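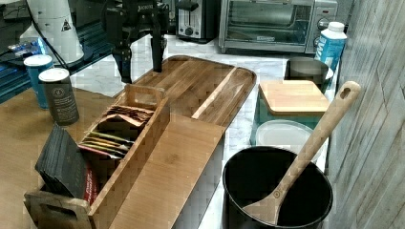
Bendbridge Shared Kitchen: Frequently Asked Questions

Booking and fees

Who can book the kitchen?
Anyone 18 or over who has done the short orientation. Most of our users bake for markets, cater small events or teach classes. You do not have to live in Bendbridge.

How do I sign up for orientation?
Fill in the form on the Contact page or leave a message at the front desk. Orientation takes an hour and is free. Ettore Cocco runs it and will show you the sinks, the storage cages, the gas shutoff and the checkout sheet. Bring a photo ID.

What is the shortest booking I can make?
3 hours. Setup and cleanup count as part of your time, so book more than you think you need if you have not used the kitchen before.

Is there a deposit?
Yes, $200, paid once and held for as long as you are a user. You get it back within 8 business days of closing your account, minus any cleaning or damage charges.

Do you have a monthly rate?
The monthly plan is $659. It covers unlimited off-peak hours, one dry storage shelf and one cold shelf. Peak hours are charged on top at the regular rate. Off-peak means before 8 a.m. and after 5 p.m.

How do I cancel a booking?
Cancel online through Jistix, the booking system we use. If you cancel less than two days ahead you will be charged for half the booking. No-shows are charged in full. If you are sick, call us. We would much prefer that you stay home, and we will move your booking at no charge.

I forgot my Jistix password. Can the desk reset it?
No. Use the reset link on the login page. If the email does not arrive, check that you are using the address you gave at orientation.

Permits and insurance

Do I need my own food license?
If you sell what you make, yes. Renting here does not put you under our permit. The county will ask for a letter saying you have access to an approved kitchen, and we can write that for you once your deposit is paid. Allow a week.

Do I need insurance?
Yes, general liability, with Bendbridge Shared Kitchen named as additional insured. Send the certificate before your first booking. People cooking for their own household are exempt.

Using the space

What should I bring?
Towels, aprons, knives, containers, labels and your ingredients. Sheet pans and stock pots are in the Pace room and can be used by anyone. Please return them to the same rack.

Can I bring my own small appliances? 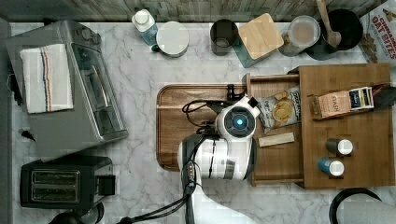 Yes, as long as the cord and plug are in good shape and the appliance goes home with you at the end of your booking. Plug straight into a wall outlet. Extension cords and power strips are not allowed. Anything with a heating element has to be unplugged when you leave the room, even for a few minutes.

Is the kitchen allergen free?
No. Nuts, wheat, dairy, eggs and shellfish are all used here. If you label your products, you need to say that they were made in a shared kitchen.

Can my kids come with me?
Children under 12 are not allowed in the kitchen. Older children can help if you are with them the whole time and their hair is tied back.

What does storage cost?
Ask at the desk. Shelves are handed out in order from the waiting list, which is usually longest in May when the outdoor markets start.

Where do I park?
Unload at the side door, then move your car to the lot behind Tudia. The loading space is limited to 15 minutes.

What happens if I leave the kitchen dirty?
We clean it and take the cost out of your deposit. The checkout sheet lists everything that has to be done, including the floor drains. Sign it and put it in the tray by the door.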